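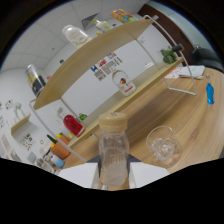
Handheld gripper view, shelf task: clear bottle with a beige cap between the fingers, two-tier shelf behind.

Home Data Tools Notes Contact

Print this page | E-mail this page

4 min read

Rutico Shelf: data card

Rutico Shelf is a set of demonstrations for shelf and tabletop work. A person holds a Kolico gripper tool, does the task by hand, and the tool records video and motion. No robot arm is needed for recording. The demonstrations are meant for training policies that later run on an arm fitted with the same fingers.

Maintainer: Gobnait Ó Dubhghaill, Plarport
Version: 2
Last change to this card: June

What is in it

The release has 1,382 episodes. We recorded 1,404 and removed 22 during review. Of the episodes in the release, 465 are shelf placement. The rest are table-to-table moves and shelf-to-table moves, which share a folder and are told apart by the task field.

Each episode folder holds:

video.mp4: the wide-angle view from the tool
pose.csv: tool position and rotation, with timestamps
width.csv: opening between the fingers, in millimeters
meta.json: task, room, operator code, object name, outcome

The object list has 31 entries. They are household things such as bottles, cups, and snack packages. Entries are by type, so two bottles of the same shape and different labels share one entry. Use the free-text note in meta.json if you need to separate them.

How it was recorded

Recording took place in two rooms, one in Plarport and one in the MacBrayne building. Both have a table at standing height. The operator starts with the fingers open, presses the record button, waits for the tone, does the task, and releases the button with the fingers open again. Episodes that end with the fingers closed were removed.

Operators were told to move at a normal pace and not to correct small errors in placement. If the object fell over, they finished the motion anyway and marked the outcome as "tipped". These episodes are kept. Filter on outcome if you only want clean placements.

Other objects were left on the table and shelf on purpose and moved between sessions. We did not write down the layout for each session. The object name in meta.json refers only to the one being handled.

Calibration

The lens is very wide and straight edges bend near the border. Calibration files are in calib/, one per tool. Tool B had its lens replaced partway through, so it has two files. Check the calib_id field before you undistort anything. We train on the original video without undistorting and crop out the dark border at load time.

The fingers and part of the tool body are visible along the bottom of the video. Please don't mask out the fingers. In our tests the policy did worse on narrow bottles when they were hidden.

Known problems

Clear objects are hard. Transparent bottles and glass give poor depth estimates with every method we tried, and the depth maps in extras/ should not be trusted on them.

Pose tracking drifts when the tool faces a blank ceiling or wall for more than a second or two. Affected spans have a 1 in the drift column of pose.csv.

In the MacBrayne episodes the width reading lags the video by two samples. The loader corrects this. If you read the CSV files directly, shift them yourself.

Outcome labels were entered by the operator and checked by one other person. Where they disagreed we kept the second label.

Loading

Run tools/check.py on the download first. It compares file sizes and lists missing episodes. Then point tools/load.py at the top folder. Keep the supplied split, which puts whole sessions on one side or the other. A random split by episode will leak nearly identical views into the test set.

Changes

Version 2: added the drift column, renamed "fell" to "tipped", fixed the finger width units for tool A.
Version 1: first release, Plarport room only.

Questions and bad-episode reports go to the maintainer. Include the episode folder name and the timestamp.

Previous Next Back to top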